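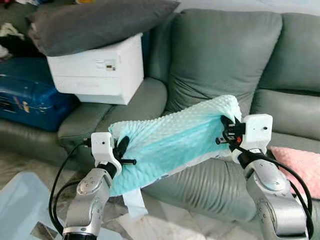 Page modifiée le 17 avril 2021

Chargée de la planification du mouvement chez Vusora, Huguette Aubert consacre l'essentiel de ses travaux aux objets souples. Elle a reçu la rédaction pour évoquer Callumby, le logiciel qui coordonne les deux bras d'un même poste lors de la manipulation de textiles.

« Une pièce rigide a une position et une orientation. Une couverture tenue par ses deux extrémités a une infinité de formes possibles, et le planificateur doit en choisir une représentation assez pauvre pour être calculée à temps », explique-t-elle. L'équipe a retenu une ligne de 40 points, tendue entre les deux pinces et réestimée à chaque cycle de commande.

Le bord inférieur demeure la principale difficulté. Lorsque le tissu se vrille entre les pinces, la doublure passe devant l'endroit et l'estimateur peut confondre les deux faces. « Nous avons longtemps corrigé ce défaut par des règles particulières. Depuis août, le module de perception fournit une probabilité pour chaque face, et le planificateur attend qu'elle soit suffisante avant d'engager le pli. »

Le jeu d'essai interne compte 939 séquences, dont 211 concernent des couvertures et des plaids. Mme Aubert précise que presque 3 semaines ont été nécessaires pour en revoir les annotations – un travail mené avec Faith Laizer, responsable de l'outillage.

Cette dernière insiste sur la relecture des journaux d'exécution. « Chaque consigne envoyée à un bras est horodatée avec l'état estimé du tissu. Sans cela, il est impossible de savoir si une erreur relève de la vision ou de la commande. »

La prochaine version portera sur la tension entre les pinces, aujourd'hui fixée par un seuil unique pour toutes les étoffes.

À lire également
Bachmann : un format commun pour les journaux d'exécution
Stallard et la détection des bords de tissu
Planifier à deux bras : notions de base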